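Review: Arkier two-arm collection kit, four weeks of use

We bought the Arkier kit to gather examples for a bag-handling policy. It replaced a single-arm Petkov bench that could not hold film with one hand and work the closure with the other. Both arms arrived calibrated. Mounting and cabling took 4 hours, most of it on the cables.

The test task was a clear zip bag on a bare table, with a bun beside it and a few other objects left at the back as distractors. The target was 500 accepted episodes.

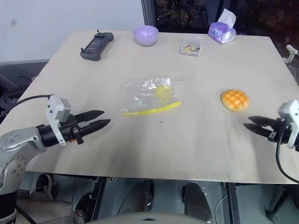 Both arms over the work area, grippers empty.

The pointed fingers are the best part of the kit. They reach a thin edge that blunt pads would push away. The wrist housings are bulky, though, and two of them near one small bag limit the approach angles. Operators needed 9 practice runs each before their episodes were usable.

Wrist cables are the weak point. They hang in wide loops, and at low wrist heights ours dragged on the tabletop. Arkier should ship clips.

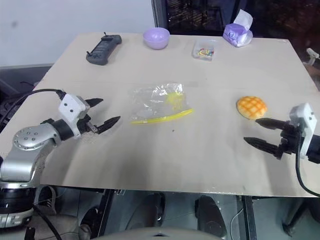

Does the kit work with transparent objects?
It depends on the lighting. We rejected 37 episodes for glare on the film, and most of those came from one overhead lamp that we later moved.

The recorder is Jollia, supplied with the kit. It saves joint positions, gripper state and video on one clock, and it flags dropped video before the operator starts the next run - a feature the Petkov software lacked. Labeling is slower. Each episode needs a pass or fail mark by hand, and there is no shortcut key for it. 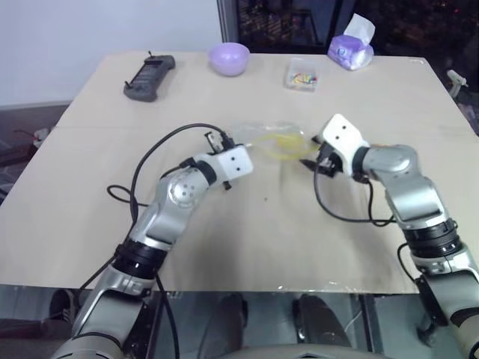 Export to the Wurkon format worked on the first try, but the object list has to be typed again for every session. We keep ours in a text file and paste it in.

Recommended for labs that collect on soft or thin items. For rigid blocks the second arm adds cost and setup time with little return. Spare fingers are sold in pairs only, and our January order has not shipped yet.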